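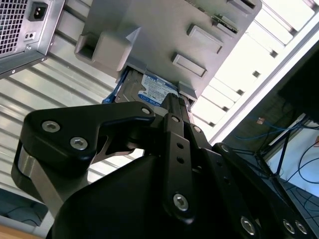
4.3 Recovering from a stall at the drive bay

By Iulian Crăciun, Pladgate service documentation
31st January
Reading time: 4 minutes

Fault 205 means the arm stopped because the finger met more resistance than the force limit allows. On drive removal it usually comes up with the fingertip against the front edge of the drive. The motors hold position after the fault, so the finger may still be loading the drive.

CAUTION: Do not press Resume. The arm will repeat the same push and can bend the rail clip or crack the drive connector.

1. Press Hold on the pendant and wait for the amber light.
2. Keep hands out of the tower. The linkage can spring back when the load comes off.
3. Select Jog, then Tool Frame, and back the finger away in the smallest step until the force reading drops to zero.
4. Move the arm to Park and switch off motor power.
5. Check the drive rail. If the clip is not fully released, the drive is still locked – free it by hand.
6. Check the hex screws on the finger linkage. Tighten any loose ones and repeat the tool calibration in 3.6.
7. Clear the fault and run one cycle at low speed.

Note: Fault 445 during step 3 means the jog direction is wrong. Stop and check the tool frame before moving again.

If fault 205 returns on the same tower model, re-teach the approach point. Do not raise the force limit.

Related items
Teaching an approach point
Replacing the Edent finger linkage
Fault code list
Lendum pendant: quick reference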